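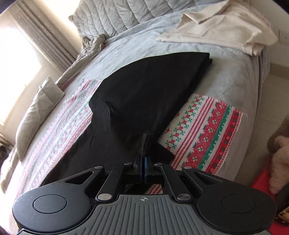
The fault our group looked into was the grip release. During cloth folding trials with the Lastix hand gripper, the fingers would sometimes stay shut after the trigger was let go, so the cloth got dragged back along with the tool. We ran most of the folding trials on a bed, with a fleece blanket under the work, and the black cloth was the hardest item to judge because it bunches up right where the fingers pinch it. A small bunch like that is normal. A jam looks the same until you try to let go.

Fault log

We did 30 grasps on the first setup and the fingers failed to open on 16 of them. Jocelyn Carrier kept the log and Brayden Thibodeau ran the tool. On 2 of the jams Brayden pulled the fingers apart by hand with the power still on, and the second time they snapped shut and pinched his thumb. There was no cut, but we stopped for the day and filled out the Fondville lab incident form.

Cause

We first blamed thick folds of cloth. Jocelyn then tried the trigger with nothing in the fingers and it still stuck. The return spring had been put in one notch too loose when we rebuilt the linkage — our mistake, the Leclerc assembly sheet shows the right notch.

Changes made

The spring was moved to the correct notch and we repeated the trials. All 27 grasps in the repeat set released. We also added a power switch on the handle, and the rule now is power off before anyone touches the fingers. The Zuvbridge logging script still doesn't record a stuck release by itself, so jams have to be written down by hand.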